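From: Oana Radu
To: suture-practice list
Date: 2024-10-28
Subject: Re: [suture-practice] Thread length and tail management on horizontal cuts

Dorin Dinu wrote:

> We have been through the Husdale handout twice now and I still can't get
> consistent closures out of the first-year group. Two complaints keep
> coming up. First, the thread: they are cutting everything at 200 mm
> because that is what the sheet says, and by the third stitch they are
> spending more time moving slack out of the way than placing the needle.
> Second, the bites on the near lip are shallower than on the far lip, so
> one edge rides up over the other when the knot goes down.
>
> Do you cut shorter for interrupted stitches? And does anyone have a rule
> for how far back from the edge to enter? The sheet says "adequate", and
> I have had that word quoted back at me several times.
>
> Also, is the tissue supposed to be kept wet for the whole session? Ours
> goes tacky after a while and the thread drags.
>
> Dorin

Dorin,

Taking these in order.

Thread length. The 200 mm figure in the handout was written for a short running closure and got copied into the interrupted section when Rusu merged the two sheets. For single interrupted stitches tied with instruments I cut to 120 mm and discard when there is too little left to wrap comfortably. That gives one stitch, sometimes two. If your group is reusing a strand until it runs out, the last knot will be tied with a stub and it will be a bad knot. Thread is cheap. In the Drenstead block we got through 266 strands and the cost did not register against the tissue order.

The slack problem is partly length and partly where they leave it. A strand lying over the cut will be picked up by the next pass of the needle sooner or later. Lay the standing end away from the side you are entering. On a horizontal cut, entering from the near lip, that means up and over the far side. Same for tails: if a tail is resting near the wound edge, move it before you start the next bite.

Bite depth and distance. I also dislike "adequate". What I teach is 5 mm back from the edge on both sides and the same depth on both sides, checked by looking at the needle inside the cut before finishing the pass. If it comes out of the first wall halfway down, it goes into the second wall halfway down. Shallow near-lip bites usually mean the needle went in at a slant. The point should meet the surface at close to a right angle, and then you rotate along the curve of the needle. Pushing forward in a straight line bends the path and enlarges the hole.

If they still come in shallow, look at the grip. A needle held too near the tip leaves very little arc to work with. Held too near the thread end, it twists in the jaws. I ask for a little past the middle, toward the thread end. Have them take the needle in one bite per lip until the depths match. The one-pass version can wait.
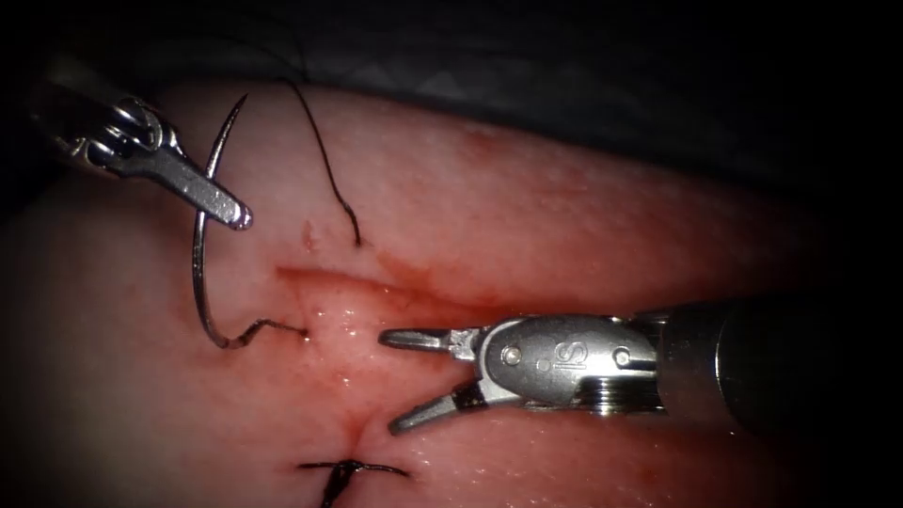
The other thing to watch is the second instrument. Beginners clamp the lip hard and drag it toward the needle, and then the spacing they measured is wrong as soon as they let go. Lift the edge just enough to see the wall. If the jaws leave a dent, that was too much. I would have them do a full row with the instruction that the grasper may lift but may not pull sideways.

Moisture. Yes, keep it wet, but don't flood it. I use saline on gauze laid over whatever part is not being worked, and re-wet between stitches. A glossy surface is about right. Standing fluid in the cut hides the walls, so blot it. When the surface goes tacky the thread will drag exactly as you describe, and people respond by pulling harder, and then the entry holes tear.

On scoring: I went back to our sheets from the last block. Of 434 stitches marked, 74 were failed, and edge mismatch was the reason given most often. Loose knots were second. I don't have entry distance recorded separately, so I can't tell you how many of the mismatches came from distance and how many from depth. The Brodine sheet has two columns for this and I am going to switch to it for the next group. You may want to do the same before you start, as it is tedious to add afterward.

One correction to my message from earlier in October: I wrote that the first throw should be a single wrap. For the braided thread you have, a single is fine. For monofilament make it a double, or it will slip open while the second throw is being set up.

I can send the revised interrupted section once I have taken the running closure lengths out of it. The diagram on page two also has the needle entering from the wrong side and I would like to fix that first.

Oana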